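El almacén donde las máquinas aprenden mirando

Publicado el 10/6/22

Saqib Usmani lleva las manos ocupadas casi toda la mañana. Coge un paquete, lo endereza, busca el código, pasa el lector y lo deja donde estaba. Luego repite. El paquete siguiente es más ancho y hay que girarlo, porque la etiqueta ha quedado contra la pared del estante. Usmani lo hace sin detenerse. Para el equipo que graba su trabajo, ese giro de muñeca vale más que todo lo anterior.

Usmani es operario de demostración en Lirnik, una empresa de automatización con sede en Dosolthorpe. Su puesto no existía cuando entró en el sector. Trabajó varios años en devoluciones, en un centro de paquetería, y ahora cobra por hacer lo mismo delante de una cámara que lleva en la cabeza. Las grabaciones se usan para entrenar a Plosley, el brazo doble que la compañía quiere vender a almacenes pequeños.

«Al principio iba despacio, como si le explicara algo a un niño», cuenta. «Me dijeron que no, que trabajara normal. Si yo hago teatro, el robot aprende teatro».

La idea de enseñar a una máquina con el ejemplo tiene décadas. En las fábricas de automóviles era habitual que un técnico agarrara el brazo del robot, lo llevara por el recorrido correcto y guardara los puntos. El método funciona bien cuando la pieza llega siempre al mismo sitio. En un estante de devoluciones no llega nunca al mismo sitio. Hay cajas abiertas, bolsas, sobres, etiquetas arrugadas y artículos que alguien apoyó donde pudo.

Por eso Lirnik combina dos vías. La primera es la grabación de personas como Usmani, con sus propias manos y las herramientas de siempre. La segunda es el control remoto: un operador sentado ante dos mandos mueve los brazos de Plosley y ve lo que ve el robot. De la primera se obtiene variedad, porque una persona trabaja deprisa y pasa por muchos objetos en una jornada. De la segunda se obtienen datos que el robot puede aprovechar de forma directa, con la posición de cada articulación y la apertura de cada pinza. 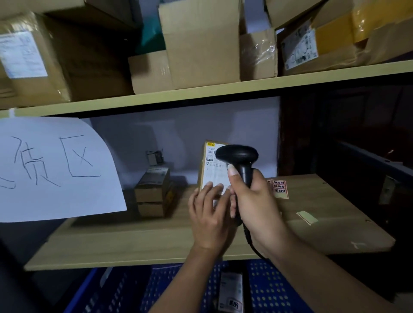
Amna Talpur dirige el segundo grupo. Estudió ingeniería eléctrica y llegó a la empresa para trabajar en sensores, pero pasa buena parte del día junto a los puestos de teleoperación. Un operador nuevo necesita 15 días para que sus sesiones empiecen a servir. Antes de eso se le caen los paquetes, aprieta de más o tarda tanto en colocar el lector que la demostración no enseña nada útil.

«La gente que ha jugado mucho a videojuegos empieza mejor, pero la ventaja dura poco», explica Talpur. «A la larga rinden más los que han trabajado en un almacén. Saben qué caja se va a volcar».

La lectura de un código parece una tarea menor, y en una línea automatizada lo es. Allí los paquetes pasan por debajo de un arco con varios lectores fijos y el sistema encuentra la etiqueta por sí solo. Lirnik no se dirige a ese mercado. Sus clientes tienen estanterías metálicas con baldas de madera, carteles escritos a mano y un lector de pistola con cable. No van a cambiar las instalaciones para recibir a un robot, así que el robot tiene que usar lo que encuentra.

Para una persona, el gesto se reparte entre las dos manos sin pensarlo. Una sujeta el paquete y la otra apunta y aprieta el gatillo. Si los dedos tapan el código, se apartan un poco. El cable se esquiva. Reproducir esa coordinación ha sido lo más difícil, según Talpur. Las primeras versiones de Plosley sujetaban bien y apuntaban bien, pero lo hacían por turnos: en cuanto el segundo brazo se movía, el primero aflojaba.

El equipo revisó entonces las grabaciones de Usmani y observó que la mano que sujeta también corrige. Empuja el paquete contra la balda, lo inclina hacia el lector, lo frena si resbala. Los teleoperadores no hacían nada parecido, en parte porque los mandos no transmiten la presión. Se les pidió que imitaran esa forma de trabajar y se descartaron 382 demostraciones antiguas, que correspondían a meses de sesiones.

«Dolió», admite Talpur. «Pero el modelo estaba aprendiendo nuestros defectos».

La nueva tanda se completó con un turno de tarde dedicado solo a los paquetes pequeños, los que peor se sostienen de pie. Cada sesión de control remoto dura 20 minutos y va seguida de un descanso obligatorio. Pasado ese tiempo, los operadores se cansan y empiezan a repetir el mismo agarre con todo, algo que luego cuesta mucho corregir en el entrenamiento.

También hubo que decidir qué hacer con los errores. En octubre se borraban: si el lector no captaba el código a la primera, la grabación iba a la papelera. Ahora se conservan cuando la persona resuelve el problema, ya sea acercando el lector, alisando la etiqueta o cambiando el ángulo. Usmani marca esos casos con un pedal para que los revisores los encuentren después.

Plosley trabaja por ahora en dos estanterías de prueba, siempre con un operador disponible para tomar el control. Cuando el robot duda, se detiene y avisa; el operador termina la tarea y esa intervención pasa a formar parte del material de entrenamiento. Talpur no quiere dar una fecha para la primera instalación en casa de un cliente. Antes hay que resolver los envoltorios de plástico, que brillan y confunden a las cámaras, y los sobres blandos, que se doblan al sujetarlos.

Usmani ya tiene preparada la lista de la próxima semana. Son casi todo sobres.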